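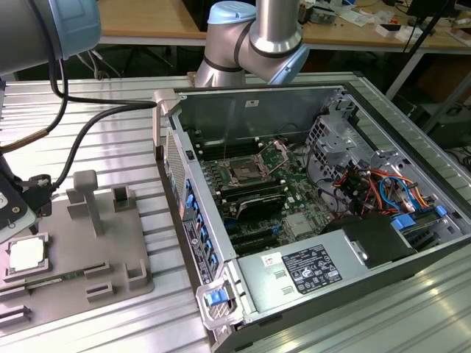
The two-arm cell at Horura, set up for the processor and memory job.

When I rang the workshop at Horura to ask whether I could come and talk about the August stoppage, I half expected a polite no. People are shy about the things that go wrong. Instead the engineer who looks after the cell asked what sort of biscuits I liked, and we ended up talking for most of an afternoon.

The work is easy to explain. Two arms share one bench and one open computer, and between them they take processors and memory from a printed tray and fit them in the machine. The project is called Moten, and by last summer it had been running long enough that people had stopped watching it. "That was the first mistake, really," she told me. "You get fond of a thing and you stop looking at it properly."

She is careful to say that no one was hurt. One morning the left arm went down for a processor, reported that it had hold of it, and came away with nothing in its fingers. It then carried its empty grip over to the board and pressed down on the open socket.
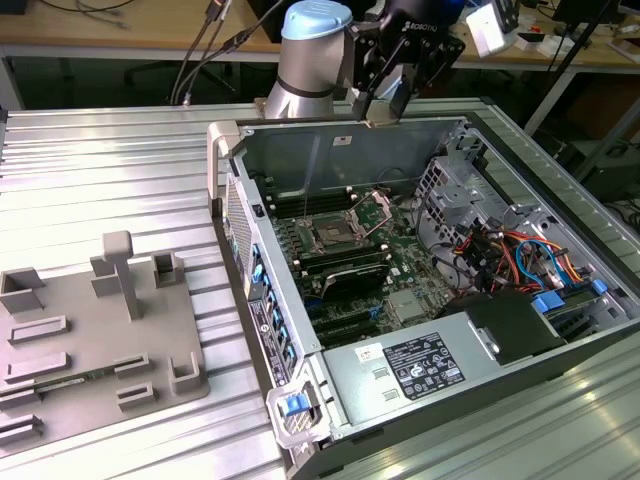 "It wasn't a crash, not the sort you'd hear," she said. "It was a little crunch, like stepping on a crisp. I was making tea. By the time I'd turned round it had bent a whole patch of pins and was on its way back for the next one."

The second part of the trouble is what she still minds about. The other arm was waiting for its neighbour to clear the case, and because the first had reported a good pick and a good placement, it came in on schedule. The two wrists passed much closer than they were ever meant to. A colleague hit the stop button, and I gather there was a long silence and then rather a lot of swearing.

The grip itself had been the weak point all along. A processor is a thin thing to pick up, and most of what you would like to hold is down in the pocket of the holder. The two black fingertips have to come at it from opposite sides, with the grey plastic walls of the holder very close by, and it takes only a small error for one of them to close on the wall. "The gripper felt something solid and stopped, so it said yes, got it," she explained. "It had got the tray."

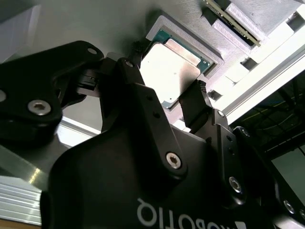
Finding the cause took far longer than the accident did. They went through 1000 logged picks, and 31 of them showed the fingers stopping slightly wider than they should have. Every one had been recorded as a success. She put the drift down to the printed holder, which had been swapped for a fresh copy from Emirent that sat a touch high. You can see the fine lines of the printing in the pale grey plastic round the chip, and she ran her thumbnail over a similar piece for me while she talked. "It's lovely stuff for making a tray in a hurry. We just hadn't measured the new one. We'd measured the old one, ever so carefully."

The changes since then have been modest. The gripper now has to report a finger width inside a narrow band before the arm is allowed to lift, and the second arm no longer takes the first one's word for anything. It waits for a separate check that the space over the case is clear. Each new tray gets 200 slow picks before it goes into proper use — she wanted 100, and was talked up by Lodhi, the firm that does their safety reviews. 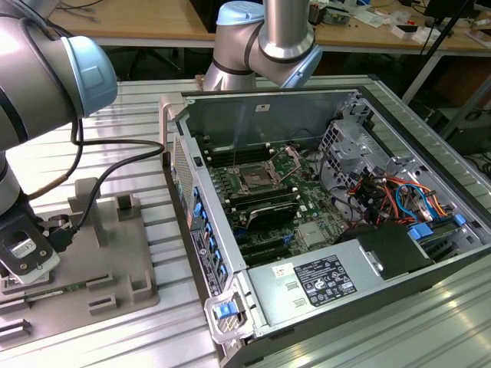 Both arms at the bench, with the memory tray on the left.

I asked whether she trusts it now. She thought about that for quite a while, and ate another biscuit. "I trust it to stop," she said. "I'd like it to know what it's holding as well, but we're still working on that." The board with the bent pins is in her desk drawer, and she gets it out for new starters on their first morning.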